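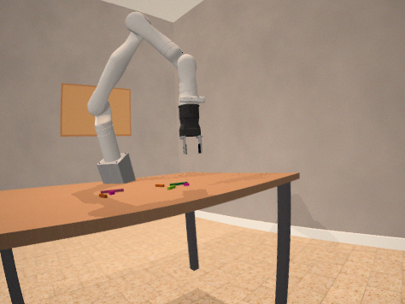 Se buscan participantes para el panel ciudadano de Randham

El Ayuntamiento de Randham renueva en octubre su panel de consulta y quedan 65 plazas. El panel opina sobre ordenanzas, presupuestos y, con una pasión que no conviene subestimar, sobre el horario de las campanas. El alcalde ha prometido leer las conclusiones. Las del año pasado ocupaban 193 páginas, así que le deseamos salud.

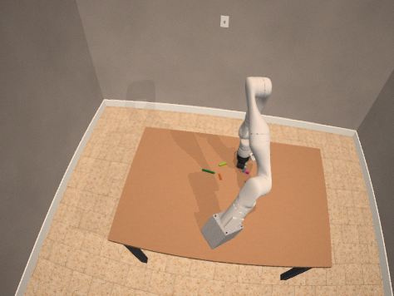 Tincuța Surdu recuerda que en su primera sesión votaron tres veces el orden del día y que la tercera salió peor. Ha vuelto a inscribirse.

Pueden presentarse los empadronados en Randham, Trastau o Birneck mayores de edad. No se exige afiliación política ni se cura la que se traiga. Hay 5 sesiones, siempre por la tarde, con café - municipal, queda avisado.
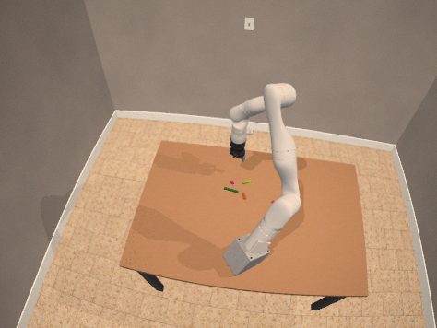
La dieta es de 715 coronas por el ciclo completo y se abona al final, cuando la Intervención lo tenga a bien. Quien falte a dos sesiones pierde la plaza, norma que no rige para los concejales.

Solicitudes en el registro de la calle Lapointe, planta baja.

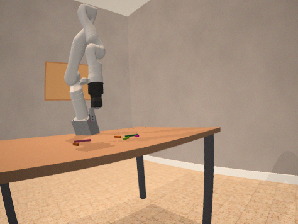 Brazo robótico blanco sobre una mesa.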